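Skarkusine Household Word List – README

Skarkusine is a list of everyday words for things in and around the home, with spelling variants and short usage notes. It was started for the adult reading classes in Stikbridge and has grown a little each term. The current release is version 2.

What is in it

The main file, words.csv, has 974 entries. A second file, variants.csv, has 158 alternate spellings that point back to entries in the main file. Both are UTF-8 with a header row.

Columns in words.csv:

id – a number that stays the same between releases
word – the headword, in lower case
group – kitchen, furniture, surfaces, laundry, yard or other
note – a short usage note, 30 words at most
source – class, booklet or letter

How entries were collected

Most words came from class worksheets. Learners wrote down what they called things at home, and Ningsih Ngui typed them up and merged the duplicates. The rest came from the Bustura booklets and from letters sent in after the first release. Brand names were left out unless people use them as ordinary words.
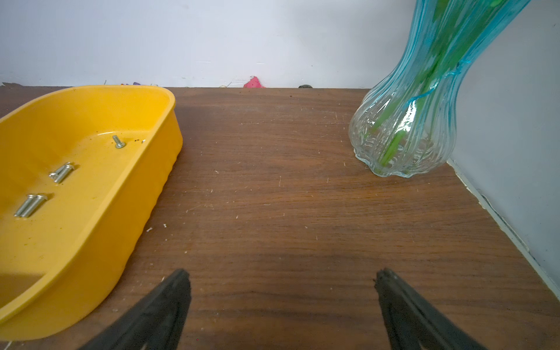 The surfaces group was the hardest to settle. Learners used "counter," "top," "table" and "side" for the same thing, and we kept all four with notes on where they overlap. Color words are not entries, but they do appear in the notes when they help tell two things apart, so a yellow plastic tray is listed under "tray" and the color stays in the note. "Grain" is in the list for the lines in a wooden tabletop and again, with its own id, for food.

Known problems

The yard group is thin. Some notes were written by one person in one sitting and read that way. Entries marked "letter" have not been checked in class. Plurals are missing for words such as "shelf" and "knife" – they will be added to variants.csv.

Changes since version 1

The group "misc" is now "other." Notes were shortened to fit the word limit. Entries from the Dimitriou worksheets were moved from "booklet" to "class."

Use

Free to copy and change for teaching. Please keep this file with the data. Corrections should give the id and the word.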